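Flurkgate Beauty Hall
Cosmetics Counter and Tester Inspection Checklist
Inspection completed: January 14, 2022
Counters covered: Adus, Oksanen, Gevarau

1. Tester condition
All lipstick testers cleaned and the top layer removed before opening: Yes
Cream and liquid testers marked with the date of opening: No
Comment: 4 Oksanen foundation testers carried no date. They were withdrawn and must not be returned to display.

2. Disposable applicators
Mascara wands and sponges single use only: Yes
Used applicators placed in lidded bins: Yes
Comment: The Gevarau bin was full at the time of inspection. Staff are to empty it at midday as well as at close.

3. Stock and shelf life
Stock rotated by batch: Partly
Damaged or leaking items removed from sale: Yes
Comment: 11 Adus eyeshadow palettes from the June delivery had broken pans. Please record these as damaged and hold them for the supplier. Over 2000 units are held in the stockroom, and the batch list should be brought up to date before the next launch.

4. Nail products and removers
Acetone stored away from heat, caps secured: Yes
Safety sheets available at the counter: No
Comment: The folder is kept in the office. A copy is required at each counter where nail products are used.

5. Customer make-up services
Allergy question asked and answer noted: Yes
Brushes washed and disinfected between customers: Yes
Comment: Brush cleaner was decanted into an unlabelled spray bottle at the Adus counter. Label or discard.

6. Launch day arrangements
Queue barriers leave the fire exit clear: Yes
Comment: Display stands must remain behind the floor marking.

7. Staff preparation area
Worktop kept free of testers and samples: Yes
Wax pots switched off at the wall after use: Yes
Comment: No further action.

Result: Passed, subject to the corrections under items 1, 3, 4 and 5.
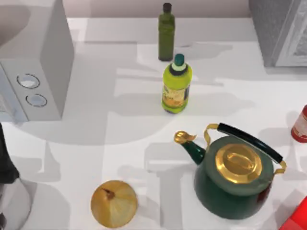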